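# 4. Showing the Task

*Draft for the second printing, 12 August 2020. H.E. to check the exercise numbers.*

Chapter 3 left us with an arm that goes where it is told. Fine. Now someone has to tell it where to go, and most people who know how to wash up have never written a line of code and don't want to. So: they show it.

Two ways of showing in this chapter. Guiding by hand — you take hold of the arm and move it through the job. And remote control, where you stay out of reach and steer with something else: a handset, a pair of tracked gloves, a mouse if that's all the lab has. Both give you the same thing at the end, a list of positions with times against them. They do not give you the same quality of list.

## 4.1 By hand

Motors slack, gravity cancelled, person grabs the wrist. Quick to learn. In the Sullcombe kitchen trials a new demonstrator was usually useful after 19 minutes. The motion comes out smooth on long reaches and rather heavy near the end, when the person is pushing against the weight of the thing as well as thinking about the plate.

Trouble: the person is standing in the workspace. Arms across the camera, shadow on the worktop. Anything the robot learns from those pictures has a sleeve in it. Some groups play the motion back with the person out of the way and record the pictures on the second pass. It works if the objects are put back exactly where they were. They rarely are.

## 4.2 By remote control

No sleeve. The demonstrator sees roughly what the robot sees and has to manage with it, which keeps everybody fair: if you can't tell where the rim of the plate is, the learner probably can't either.

Price is depth. On a flat screen people stop short of things, or go through them. The Vireck simulator, used for all the exercises from here to Chapter 7, helps by drawing the gripper as a plain ball. You steer the ball. The fingers and wrist are left out of the view during a demonstration and worked out afterwards by the solver from section 3.6.

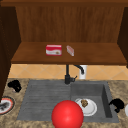

*Fig. 4.1. Sink task in simulation. The red sphere marks the gripper, close to the plate in the basin.*

Look at how much of the plate's left rim the marker hides. A beginner will creep in from that side, lose the rim, back off, creep in again. All of that gets recorded. A learner fed on it will copy the dithering quite faithfully, so it pays to have people practise before anything is kept. Our own rule is to throw away the first few runs from each new person, no arguments.

Notice too that there is plenty here besides the plate. Packets on the shelf, a tap, dark crumpled things on the worktop either side of the sink. The learner doesn't know which of these matter. You know, because you were told "get the plate". It has only the motion to go on, and one motion towards one plate fits a great many stories: go to the white round thing, go to the lowest thing, go to whatever is in the basin. More demonstrations, with the objects moved about, are how you rule the stories out. Section 4.5 has the sums.

## 4.3 How many, and whose

Henrik Ehlers collected 129 demonstrations of a single sink task for the Schwerdtfeger course, from several people, and kept 47. The rest were dropped for pauses, collisions, or a gripper closed on nothing. Students are always shocked by this. Don't be, budget for it.

Mixing people is harder than it sounds. One goes in from above, another from the front. Average the two and the arm goes in at a slant and catches the edge of the basin. Either pick one habit and ask everyone to stick to it, or use a method that can hold seperate habits apart (Chapter 6).

## Before you go on

Install Vireck, load the sink task, record 40 runs in one sitting. Note the time of each. Then watch them all back at double speed and mark where you hesitated — the Rarik viewer will do this, or a pencil. You'll want the marks for for Exercise 4.2.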